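Jacquet guitarist Leobardo Maldonado has been talking about the band's return, and it is a very good read for anyone who wore out their first two records. In a long chat with the music newsletter Inow, Maldonado goes through the early days in Flirnidville, the split, and the new album, Gerkier, which is due in February.

Jacquet started out as a three-piece, with Maldonado on guitar, Meron Wubshet on vocals and bass, and a drummer the band only ever credited as "Hutch." They played loud, tuneful hard rock with big choruses and some surprisingly tricky guitar breaks tucked in between. The debut was pressed in a run of 400 copies, and if you've ever tried to find one you'll know how that goes!

Asked how the songs on Gerkier came together, Maldonado says most of them began with Wubshet humming into her phone.

"Meron would send me something at two in the morning, just her voice and her foot tapping on the floor," he says. "I'd play it back and there'd be a whole chorus sitting there. My job was to find the riff under it. Sometimes that took ten minutes and sometimes it took all summer. 'Paper Lantern' was an all-summer one. I had the verse in the wrong key for weeks and I kept blaming the amp."

He also gets into the long gap between records. There was no big fight, according to Maldonado. Wubshet moved away for work, Hutch stopped touring, and the phone calls got further apart. What brought the two of them back into a room was an offer to play three songs at a friend's birthday party, and they ended up playing for over an hour.

"We hadn't rehearsed. We got the ending of 'Cold Harbor Road' completely wrong, both of us, in different ways, and we were laughing so hard Meron had to sit down. On the drive home I thought, well, I guess I'm in a band again."
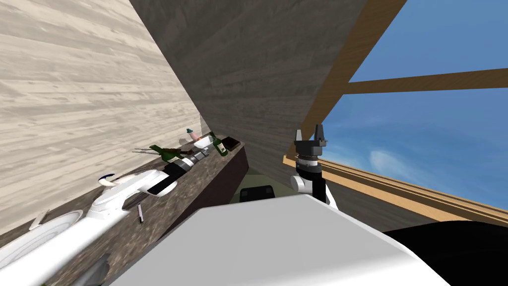
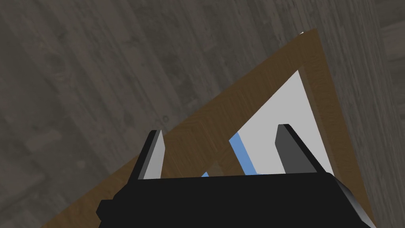 What to expect from Gerkier

The first single, "Slow Siren," is out now and it's a beauty. Wubshet's voice has picked up a bit of grit over the years and it suits her. She holds back through the verses and then really lets go on the last chorus, with Maldonado doubling the melody an octave up. The solo is short – eight bars, maybe – and I've had it stuck in my head since the first listen.

Maldonado says the rest of the album moves around more than people might guess. There's an acoustic number that Wubshet sings almost in a whisper, a fast one called "Dogtooth" that the pair had been kicking around since the debut, and a seven-minute closer with a string part. Drums were handled in the studio by Wubshet herself, who had never played them on a record before.

"She's going to hate me for saying this, but she's the best drummer we've had," Maldonado says. "She knows where the singer is going to breathe."

A limited vinyl edition of 100 signed copies will be sold at the release show in Flirnidville, with a standard pressing to follow. Doors for that one are at 7 p.m., and the band plans to play the debut front to back before moving on to the new songs. A live drummer has been found, although Maldonado won't give up the name yet. More dates are being worked out for the spring – he mentions wanting to get back to the smaller clubs they played the first time around, if those clubs are still open.

The full interview also covers his old practice routine, the guitar he sold and still misses, and a very funny story about a broken-down van and a polka festival. You can read it in the current issue of Inow, and "Slow Siren" is streaming now.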